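3.2 Board samples

Joints in edge-glued boards were surveyed in June at the Purnham workshop. Of 1,403 joints examined, 198 showed a gap at one or both ends after 14 days of storage at 30 percent relative humidity. Gaps were more common in boards glued from wide planks, in line with the shrinkage model of Endale (Section 2). Boards from the Joubert mill were left out of the count, as their storage history was not known. Grain direction was recorded for each plank but had no clear effect on gap length.
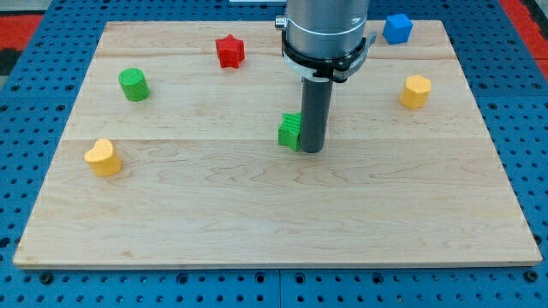

Figure 4. Pale wooden board assembled from long planks, with two seams visible.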